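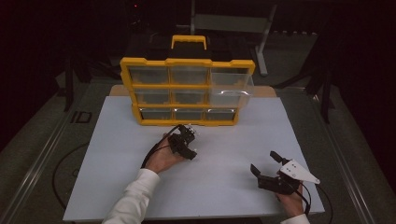
Drawer task, both grippers in hand

Drawer organizer keeps sliding when we pull — student project help
posted by garnent_club

Hi all. Second year project, team of three, class is run by Usha Palaniappan at Lund. Our task is open a drawer, put a small part in, close it again. We do it by hand first with the two hand-held grippers and then the arm is suposed to learn from those runs. Got 202 runs done so far.

Problem is the organizer. Light plastic thing, yellow, nine clear drawers. Pull one drawer and the whole unit wants to come with it. So one gripper ends up holding the frame and the other pulls — fine, but then who picks up the part? Also the pads slip on the clear fronts. Would rather not glue it down, it goes back in July.

Second thing. Do we start every run with the drawers shut or is a little bit open ok? Teammates disagree. Demo for the Sorkommont round is in 11 days so kind of need to pick.

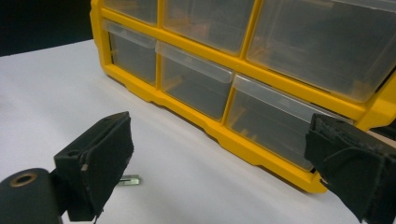
Pads and the part we're placing

Cidora
Weight in the bottom row. Fill those three drawers with old bolts or coins or whatever and just don't use them in the task. We had the same type of organizer last year and that fixed most of it, plus removable putty under the base. Comes off clean, test a corner first tho.

Pads — your foam is pretty chewed up. Swap it before you do anything else. Then redo maybe 20 runs and compare, don't mix old and new pads without writing down which is which. We didnt write it down. Bad month.

Go for the lip at the top of the drawer, not the flat front. Come in from above with one finger behind it if there's room.

slowservo
just tape it

harbor_1847
Agree on the weight, not so sure about putty on a board you have to give back. A strip of shelf liner did it for us.

On the drawers: mix them. Some shut, some a bit out. If every run starts shut the arm gets lost the first time one is sticking out, and at a demo one will be. Keep a note per run of how it started. For the part, open first, let go, then pick up. Slower but you only need the second hand on the frame for the pull.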